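The Vostness Letter, 24 September 2023
Item 4: The yellow shirt, and other things that won't lie down

Last issue I asked what you wanted more of, and thirty of you had the decency to reply. I was expecting requests for the plum cake. What came back was mostly shirts: how to fold one, why it comes out crooked, whether a person can just give up and use hangers. So the plum cake waits, and we're folding.

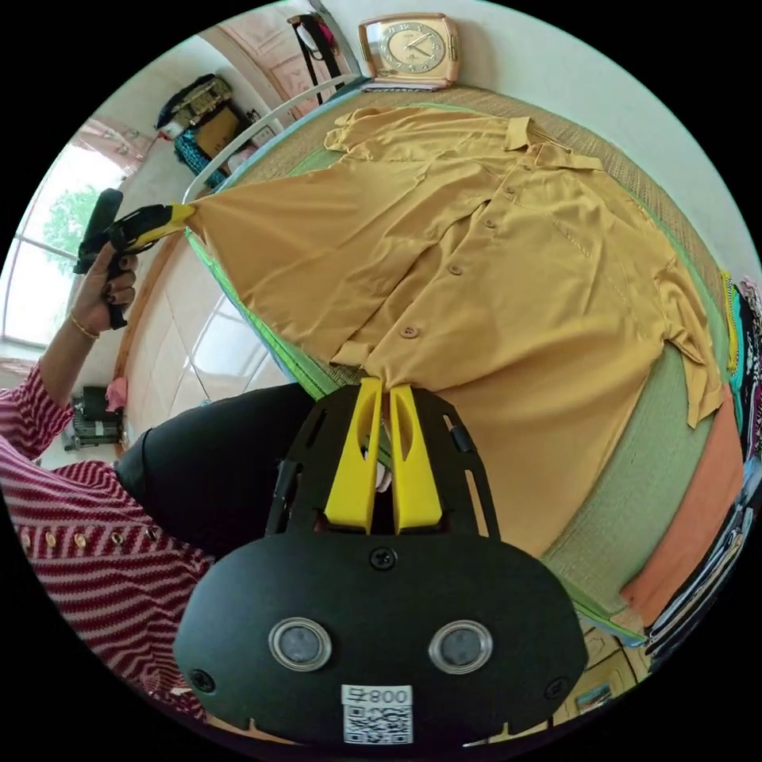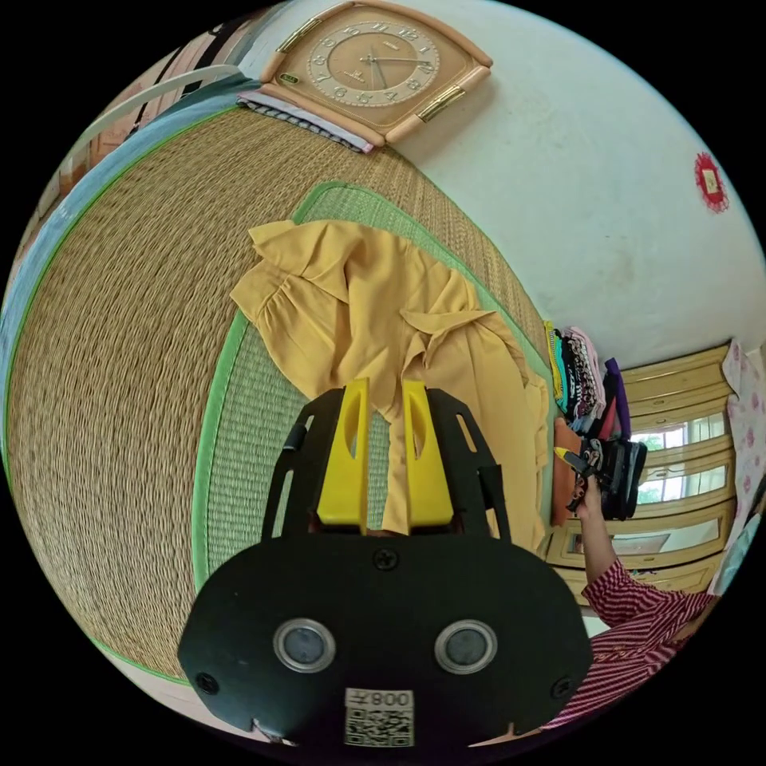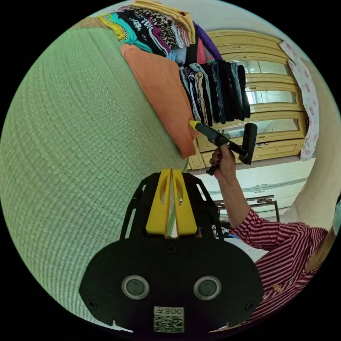
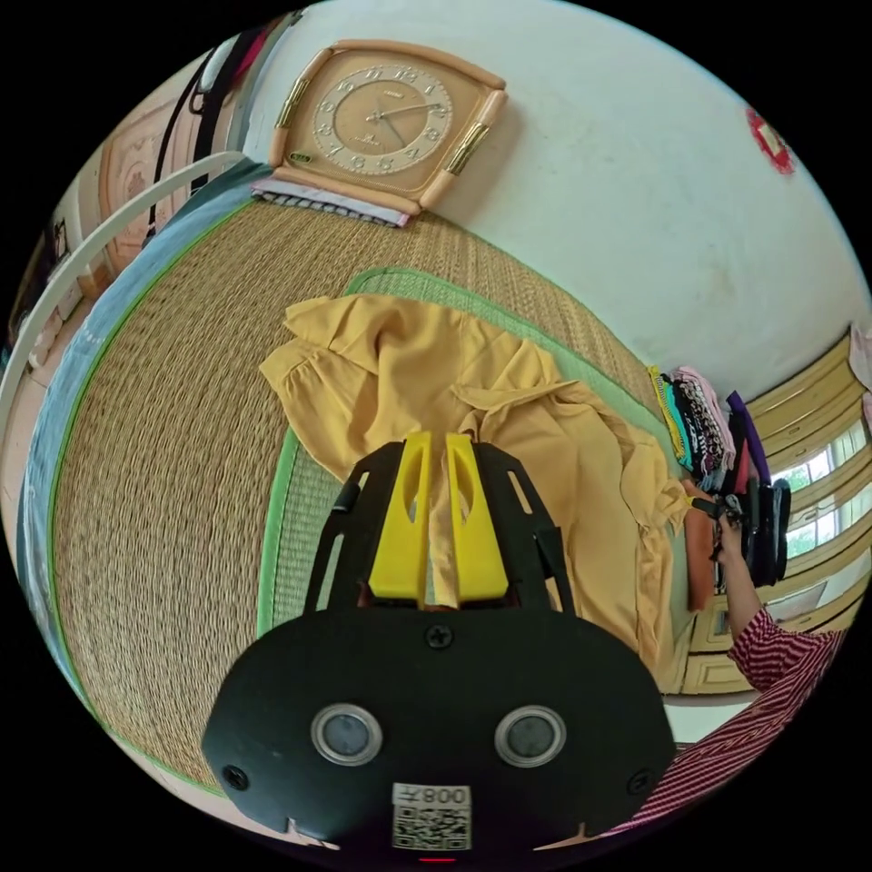
HOUSE & CLOSET

Let me begin with the collar. A button-up shirt is mostly a sheet with opinions, and most of the opinions are in the collar. Lay a T-shirt on a bed and it more or less agrees to be a rectangle. Lay out a mustard-yellow shirt with a pointed collar, a row of buttons and short sleeves going wherever they please, and you have something closer to a map of a small country with a disputed border.

I chose short sleeves for this item on purpose. Long sleeves are easier, whatever my mother believed, as there is enough of them to fold back on themselves and stay put. A short sleeve has nowhere to go. It hangs off the side of the mattress like a foot, and when you tuck it in, it waits until the shirt is on the pile and comes out again.

The hem is where I'd start, and where most of you tell me you don't. Take it at two points, well apart, and pull until the front goes reasonably flat. You will get a cone of cloth at whichever corner you're pulling hardest. Ease off that corner. (Jong-dae Na wrote to say that he starts from the shoulders and always has, and that he finds the hem people "a bit much." Noted, Jong-dae.)

After that, in the order I do it:

Button the top button, the third one and the last one. Doing all of them is a fine hobby if you have the evening.
Turn the shirt face down. Smooth from the middle outward with the side of your hand.
Bring one side in to the center of the back, sleeve and all, then lay the sleeve straight down. With a short sleeve you'll have a stub. Accept the stub.
Same again on the other side. The two edges should meet or nearly meet. If they overlap a lot, the pile will have a hump.
Fold the hem up by a hand's width, then fold the bottom up to just below the collar.
Turn it over and pretend it was easy.

There is a stage in every one of these attempts when the shirt is simply a heap with a collar sticking out of it. I used to think of this as failure. It's closer to a midpoint, and you can pass through it several times with the same shirt.

On surfaces. I've had more mail on this than I can use. The ironing board is too narrow, the kitchen table has crumbs, and the sofa sags in the middle so that everything you fold on it comes out slightly boat-shaped. What you want is something wide and flat that you won't be sorry to kneel or lean on. Woven straw mats are very good. The weave holds the cloth just enough that it doesn't skate away when you smooth it, and a mat with a cloth border, like the green one on this one, gives you a straight line to square your edges against. Mine is a plain mat from Barbieri's on the corner and I have got 15 years out of it, the last few of them under protest. A bedspread will do at a pinch if it has some texture. Satin is hopeless. I once folded an entire wash on a satin quilt in a rented room in May and spent the rest of the visit picking shirts up off the floor on the far side.

Now, the pile. I'm fond of a tall pile and I'm aware that it's a weakness. A stack with yellow, turquoise, zebra stripes, white, pink and tan in it, and a bit of purple looking out at the side, tells you that a household has clothes and is coping. It also tells you that whatever you want to wear will be second from the bottom. I know of two ways around this and neither is fun. You can keep the pile short, meaning that you put things away more often. Or you can fold everything so that the folded edges all face the same way, and then lift with one hand flat and pull with the other, like a magician with a tablecloth and less confidence.

Big flat things, such as that orange cloth, go underneath or in front, never on top. A large folded cloth on top of a stack of shirts slides off and takes the top three with it, and then you're folding those again in a worse mood.

Trousers I keep out of the pile entirely. They're heavy, they're long, and a pair of jeans in the middle of a stack makes everything above it lean. A row is better: each pair folded lengthwise and draped next to its neighbor, so you can see dark blue, black, grey, light denim and beige all at once and choose without digging. I'll grant that a row of draped trousers looks like a fringe on a very large lampshade. Ornella Mancuso, whose column on gutters you'll find further down, feels that trousers should be rolled. We've agreed not to discuss it before lunch.

A short word about the clock, as I can hear the objection coming. Yes, put one where you fold. A decent-sized one with plain numerals you can read from the floor, and if it's peach with gold trim, so much the better. I don't mean it as a whip. I mean that folding is the only household job I know of where I have no idea how long I've been at it. I timed myself over the summer and found I could get through a shirt in a little over a minute when I was paying attention, and in roughly 15 when the radio was on.

And a word about the wardrobe. Cream-painted, with glass or mirrored panels in the doors, is pretty and catches the window nicely, and anyone who owns one knows the trouble, which is that it hands your mess back to you at eye level. Some people hang a cloth over part of it. White with small pink flowers is a perfectly good color for this and I refuse to hear that it looks like hiding something. Everyone is hiding something. In my house it's a drawer that has held 101 odd socks at last count, kept on the theory that their partners are only traveling.

Letters on the subject, cut down:

"My husband folds shirts in half down the buttons, like a book. Is this grounds?" – No, but it does put a crease down the middle of his back all day, and he should be told that people can see it.

"I bought one of those plastic folding boards from Codero and every shirt now comes out the same size. I find I don't like it." – I had one too. It's behind the wardrobe. A pile where everything is exactly alike looks like a shop, and then you feel you ought to be paying.

"What about striped shirts? The stripes never line up." – They don't have to. A red-and-white stripe looks cheerful at any angle and will cover a great many small mistakes. Gold buttons help as well, by giving people something else to look at.

"Do you iron first?" – Some do. I wait until the shirt is needed and then iron only what will show under a sweater.

If you'd like to practice in company, there's a folding evening at the Uvola rooms next month, upstairs, bring your own laundry and please make it clean. Last time we had a person arrive with a duvet cover, a fitted sheet and a look on her face, and it took four of us. Space is tight, so no more than two baskets each. The stairs are steep and the light switch is on the outside of the door, on the left, at a height that suits somebody else.

The fund for the Uvola roof now stands at 378 dollars, including the coins found in trouser pockets at the last session, which I'm told can't be traced to anyone.

Plum cake next time. Corrections, complaints and defenses of rolling can be left in the box by the front desk, folded or otherwise.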